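**Sendville, May 23, 2020**

Desk refit at Brirnon reaches second floor

The refit of shared desks at the Brirnon office in Sendville has moved to the second floor, the firm's facilities department said in a notice to staff. The work covers 316 desk positions. The first floor, which was fitted out in December, has 653 and is complete.

Each position has a wood-grain top and a cable hole. A low black tray with a raised rim goes on the table, with a slender upright rising from inside it. Small items such as clips, keys and adaptors are to be kept in the tray so that the rest of the surface can be wiped down at the end of a shift.
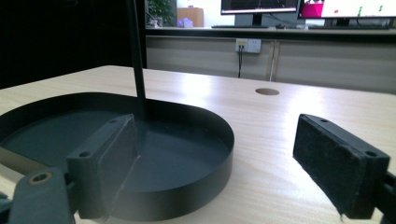
Power on the second floor will continue to come from the existing wall sockets. Leads that now hang loose at the back of a desk are to be clipped up in a later stage, once the electrical inspection has been signed off. Until then staff are asked not to run extension leads across walkways or to chain one lead to another.

The trays were ordered through Sarmiento, the office supplier that also handled the first floor. Aksel Lauritsen, facilities manager at Brirnon, said the order was for 700 units, with the surplus held in the ground floor store as spares. Replacement trays can be requested on the usual form, quoting the desk number.

Eamon Doherty, who is in charge of the fitting work, said the position of the tray had been changed after comments from the first floor. "People wanted it nearer the front edge, where they can reach it without leaning over a keyboard," he said. "We have left it free on the table for now. It may be fixed later."

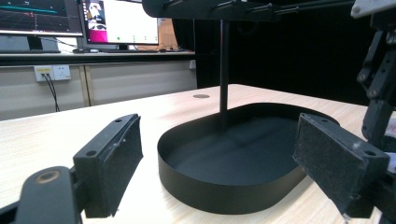
Cleaning staff have been given revised instructions. Trays are to be emptied by the desk user and wiped with a damp cloth. Abrasive pads should not be used on the tray or on the tabletop, and spray should be applied to the cloth only, to keep liquid out of the cable hole. Items left in a tray overnight will be bagged, marked with the desk number and taken to reception.

Desk bookings remain on the Tivix system. Positions under refit are shown as unavailable and are released in blocks when the fitters have finished a row. The meeting rooms on the second floor are outside the scope of the work and can be booked as normal.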